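Closure of the Kernotley Reading Room
December 21, 2024 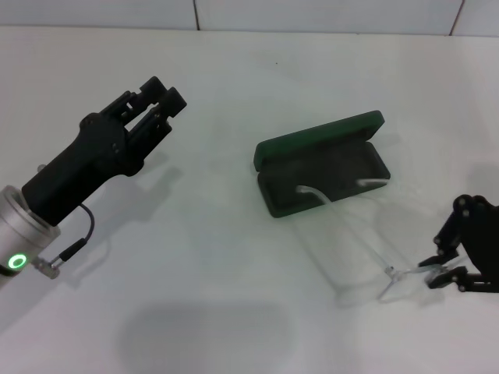 The reading room at Kernotley will close to the public in January, and its lending stock will pass to the branch library at Mansilla. Members were informed by letter. I have held a ticket since 2000 and wish to set down a few remarks on the arrangements, as several readers of this page have written to ask about them.

Loans made before the closure remain valid and may be returned at either address. Reservations will not be carried over and must be placed again at Mansilla. The local history collection is to be kept together, which was the chief request made at the autumn meeting, and may be consulted by appointment with Oriana Cisternas. A reader may have 3 volumes out on the desk at one time. Photocopying will be charged at the present rate.

I regret the loss of the evening hours. Mansilla shuts at five, and those of us in employment will find the collection out of reach except on the 2 late openings each month. Brenda Valdebenito has written to the branch on this point and a reply is awaited.

The bound newspapers present a separate difficulty. They occupy 30 shelves, many of the spines have failed, and the branch has no dry store of sufficient depth. It has been proposed that they go to the Bresisetti building until shelving can be found. I would support this, provided that a proper list is made beforehand. The existing card index omits the supplements entirely and gives the wrong year for much of the shipping news.

Corrections to the index may still be sent to me at the usual address.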